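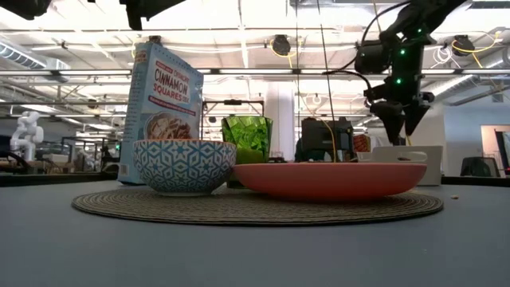 A morning at the Stenura demonstration floor, Clisport

Posted by Hazel Holloway

Our small engineering society runs three or four visits a year, and the last one for 2018 was on Saturday, December 29, 2018. I had expected a thin turnout between Christmas and New Year, but every place was taken. We met in the car park in Clisport at half past nine and were inside by ten.

Stenura is a small company that collects examples for teaching robot arms to do household and light warehouse jobs. They don't build the arms and they don't write the learning software. Their customer for most of this year has been a firm called Nguyen-Tran, which trains the system and sends back requests for more of whatever it is bad at. In September the request was for cups and bowls. In December it was cloths, along with more cups and bowls.

The building is a single high room with the pipes and ducts left showing and long strip lights across the ceiling. You sign in, leave your bag and coat in the side room, and are given a short safety talk. The main rule is to keep out of reach of any arm unless the operator has said it is stopped. We were split into two groups. Mine went to the tables first and had the talk about the records afterwards, which I think was the better way round.

What an example is

One example is one go at one task, from start to finish. An operator guides the arms through the job while the cameras record the table and the machine records where every joint is. At the end the operator marks the go as good, poor or spoiled. Poor ones are kept. Spoiled ones, where the recording failed or somebody knocked a camera, are thrown away.

The breakfast things were the easiest task to follow. The items on the placemat were ordinary kitchen ones: a box of Crunchy Cinnamon Squares, a bowl with a blue pattern of stars and hexagons, a green glass with cut sides and a wide coral-pink dish. The job is to move one item to a new place without disturbing its neighbours. With the bowl standing right in front of the cereal box, and the dish overlapping the glass, there is less room for the fingers than you might think.

Somebody asked why they did not start with the items spread out. The operator said they had done that for the first weeks and the system learned it well enough. It then did badly as soon as two things were close together. Now the sheet for each session gives a layout, and a good share of the layouts are crowded on purpose. Between goes the items are put back by hand, a little differently each time.

The green glass gets a lot of attention. Clear and shiny things are hard for the cameras, and this one has facets that catch the ceiling lights, so it looks different from every side. They have asked for more goes with it than with anything else in the breakfast set.

I had also not thought about the size of the grip. The gripper has two fingers with wedge-shaped ends. It can pinch the rim of a bowl or close on the sides of a glass, but a wide shallow dish has to be taken by the edge, and then the weight hangs off to one side. The operators are told to do it slowly and to keep the dish level, and a go where it tips is marked poor.

The cloth table

We moved on to the cloth work next. It is done at a table with a black metal rail round it and has more than one arm, with a camera down at the gripper as well as the ones looking on from outside. The camera at the gripper gives a close view with the fingers always in it, so the system can learn where its own hand is compared with the thing it wants. 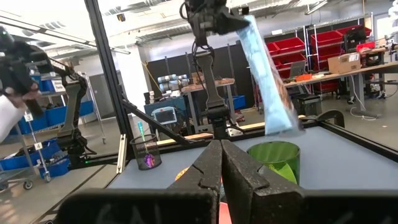 Cloths are slow. A cup keeps its shape when you pick it up, but a towel hangs differently according to where you hold it, and the next move depends on how it fell. The light blue towel is one of several they use. The instruction sheet says only where the towel should end up and leaves the way of getting there to the operator, and they compare several people's goes at the same job. Nguyen-Tran asked for this, as they did not want a system that had only learned one person's habits.

Other things are left on the table during the cloth goes, such as a green cup and a black mesh pencil cup. Part of the marking is whether they were knocked. If the pencil cup goes over, the go carries on to the end and a note is added.

I asked whether people may put their hands near the arms in a session. The answer was that it depends on the job and the state of the arm, and that the operator in charge of the table decides. It was a fair answer, though I would have liked to see it written up on the wall.

The records

After a break for tea we had the talk about the records. The cloth and breakfast work together had 2,108 finished examples when we visited, of which 700 were cloth. A steady operator can do 40 breakfast goes in a session. Cloth goes take longer and they would not give a figure for those, as it varies too much from one person to the next.

Each example is looked at again by a second person before it is sent off. If the two people disagree on the mark, it goes to a third. We were shown five pairs of recordings and asked to mark them ourselves. Our group disagreed on two of them, mainly over whether a bowl that had been set down hard should count as good. Their own rule is that it counts as poor if it can be heard on the recording. I had marked it good.

There was a question about whether all this would be needed in a few years. The reply was that they are already asked for fewer simple goes and more awkward ones, and they expect that to continue.

Practical notes

The room is not well heated, so bring a jumper. There are few places to sit near the tables and the tour is two hours on your feet. Parking is free at weekends. Photographs were allowed at the tables but not of the screens in the records room.

The next visit is to the packing hall at Brundholm. Places will go to those who missed this one first, so please put your name down again even if you were on the waiting list.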